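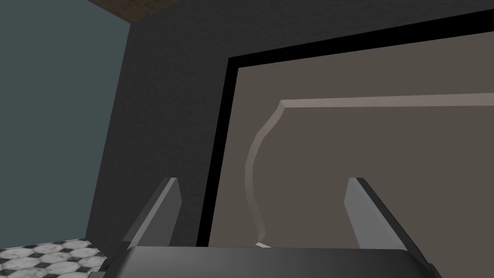 Engine ground run, airframe 734

04/03/2019
By Leif Bakke
Filed under: Flight Line Diary / Maintenance

Second run on the left engine at Stomholm. Start was normal, light-off inside limits, idle stable. Oil pressure lagged on the first run and did so again, then came up and held. Ilgın Aksoy had the headset outside and reported no leaks at the gearbox drain. We shut down, pulled the magnetic plug and found fine paste, no flakes. Sample bagged for Serklow.

Airframe hours stand at 1623. The engine was last opened at the Jilalov depot, and the work card lists a new relief valve but no shim thickness. I have asked for the missing page. Until it arrives I am treating the valve as suspect and the pump as good.

Chaff dispenser check put off again. The test set is still with the Tesfamariam detachment and they want it through April. Nearly 4000 feet of runway is open after the patching at the east end -- enough for the trainers, no use to us at combat weight.
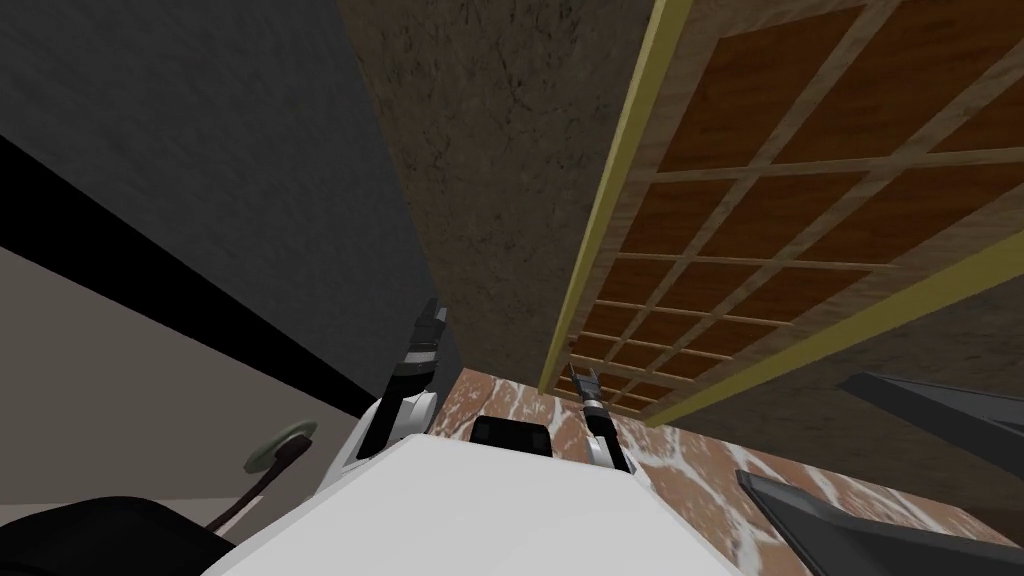

Can the jet fly with the pressure lag as it is? Not under the current card. The limit applies from light-off, and a late rise counts as a fault even when the final reading is good.

Rewrote the card accordingly and signed it over to the night shift. Ilgın wants to swap transmitters left to right before anyone touches the valve. Fair point, and a short job. Third run after that, with the cowl doors open and a direct gauge teed into the line. Ladder at bay two still has the bad caster.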